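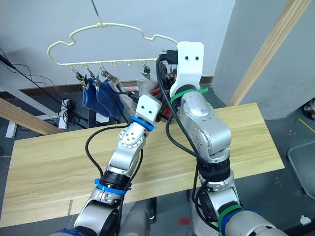
Sock hanging, bimanual: the recovery data finally did something!
Forum: Manipulation and Learning > Results and Methods

hung_huynh
Posted 2025-04-04

OK, I'm excited, so forgive the length. We've been running the hanging task at Drolwood since December and I want to share one result before I write it up properly.

Task: two arms, a cloud-shaped hanger on a wire, clips on little pegs, socks. One arm opens a clip, the other brings the cuff up into the jaws, then everything lets go. Success means the sock stays up for 60 seconds after both arms back off. If it slips out at second 59, it's a fail (ask me how I feel about that rule).

The base policy was trained on 1,905 teleop demos, all clean ones. It looked great until the cuff came in crooked, and then it would just close on air and drive away, very pleased with itself. So we added 100 short clips of recovery only. The operator starts from a bad grasp or a half-caught cuff and fixes it. No full episodes, no approach phase. We sampled them at a higher rate than their share of the data and changed nothing else.

The difference in behavior is huge. It re-presents the cuff now! It backs down a little, squares up and tries again, and it does this from bad starts we never demonstrated. I watched it do it with a fuzzy sock and yelled loud enough that Bảo came in from the hall.

keerthana_m
This is really cool, congrats. Two things I'd want to know. Did you retrain the base for the same number of steps on 100 extra clean demos? And is the improvement mostly in the wrist views, or does the head camera matter?

hung_huynh
Control with extra clean demos: yes, same steps, same seeds. It moved a tiny bit, nothing like this. The camera question is a good one and I have a partial answer.

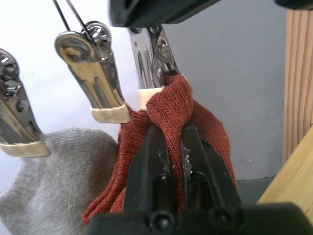
Wrist views carry nearly all of it, as far as we can tell. If we mask the head camera once the cuff is close to the clip, the policy still recovers. If we mask the wrists, it goes back to closing on air. When you look at what the wrist sees it makes sense to me: the red sock is folded over the fingers with fabric hanging down both sides, but you can still see the pale rubber tip of the clip and the top edge bunched up in it. That bunching is the signal, I think. From the head view it's a few pixels and half the time an arm is in the way.

shagufta.m
Going to push back a little, in a friendly way. You say "bad starts we never demonstrated" but the operators made up the bad starts themselves, right? People are not very creative at failing. I'd bet your 100 cover most of what the base policy does wrong, so calling it generalization feels early. We had the same thing at Tultow with towels. Looked like magic, then we changed the hanger and it was gone.

Also, rust red against a light gray wall is a gift. Try the gray sock in that same clip.

hung_huynh
Fair on the first one. I'll pull the rollouts and sort them by whether a similar start is in the recovery set. On color, gray is in the eval already and it is worse, no argument. Light blue is fine, black is fine, and light gray against that wall is where most of the remaining fails are.

phongly
Could be depth of the grasp and have nothing to do with color. Thick fuzzy knits don't fit in the jaws the same way. Ribbed ones bunch up and hold. You'd need a thin gray sock and a thick red one to split those apart.

shagufta.m
Agree with Phong, that's the cleaner test. I withdraw half my complaint.

keerthana_m
Did you try DAgger-style, where the operator takes over during a policy rollout? Then the bad starts come from the policy and Shagufta's objection goes away.

hung_huynh
That's next! We held off because takeover on two arms at once is awkward: the leader arms have to match the pose before you grab them, and by then the sock has usually dropped. Bảo has a blending trick from the Tamošiūnaitė code that eases you in over 2 seconds. It feels weird in the hands but it works.

bao_nong
It doesn't feel weird, Hưng just pulls too hard.

phongly
Is the blending part in a repo anywhere? We have the same problem on Trultavent and our fix is to shout "now" at each other.

bao_nong
Not yet. I need to take the hardcoded joint limits out first. Send me a message with which leader arms you have and I'll give you the branch as it is.

shagufta.m
Please post the sorted rollouts even if they make me look wrong. And a different hanger, please, even one.

hung_huynh
Will do both. There's a round one in the cupboard with stiffer clips and I'm a bit scared of it.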